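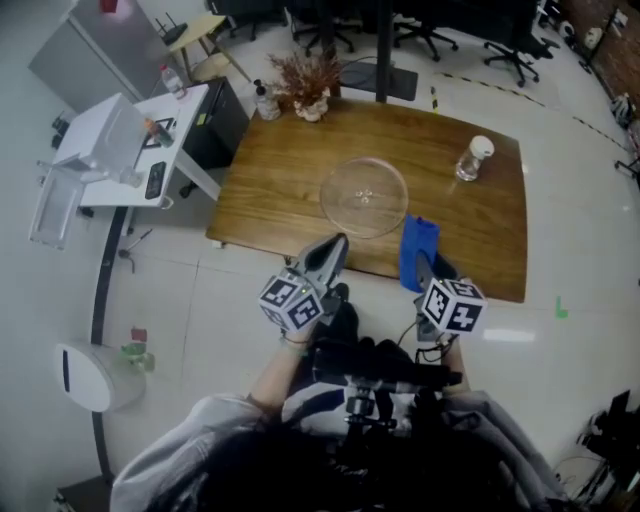
4.2 What the diaries can and cannot tell us

Most of what is known about how often people clean a dining table comes from asking them. We are not convinced that this works. The Sevent diary, which we reused here with small changes, asks households to write down each wipe of a table, the product used and the time of day. It produced 3,975 entries over the study period, and earlier papers have treated totals of this kind as if they were counts of events. They are counts of entries. A person who wipes the table three times while cooking may write one line or none, and a person who fills in the whole week at a sitting may write the same line seven times.

There are signs of the second habit in our own data. In 11 households the recorded times fell on the exact hour in every entry, and Garcia and Khunthong, who coded the diaries separately, both marked these as likely to have been filled in after the fact. We kept them in the main analysis. Dropping them would have made the averages look cleaner without telling us whether the remaining diaries were any better.

The word "wipe" causes trouble of its own. Respondents used it for a quick pass with a dry cloth, for a full wash with soap, and in a few cases for brushing crumbs onto the floor. The Castaño scale tries to solve this by asking for effort on a five-point line, but the points have no anchors, and we doubt that a three in one home means much in another. Thammasiri's follow-up calls found that several people had scored effort by how dirty the table was before they began.

Surface type is a further problem. A brown wood-grain top (the table in Figure 2 has one) hides light soil much better than a plain white one, and households with such tables reported fewer wipes. It is tempting to read this as a difference in behavior driven by what people can see. It may be nothing of the kind. Families with young children in our sample were more likely to own white tables, and they also had more spills. With only 2 households changing tables during the study, we have no useful way to separate the two accounts.

We are equally cautious about the seasonal effect reported by the Lusis group. Our January entries were higher as well, but January was also when the reminder messages started. Panyasiri reran the model with a term for reminders and the seasonal effect shrank to a size we would not care to defend – it still pointed the same way, for what that is worth.

Roughly 2,000 entries named a cleaning product, and these seem to us the most reliable part of the diary. Even so, a product name says little about how much was used or how long it was left on the surface. We report the product results in Section 4.3 and make no claim there about hygiene.

Figure 2. Table with a wood-grain top; a blue item rests against its near side.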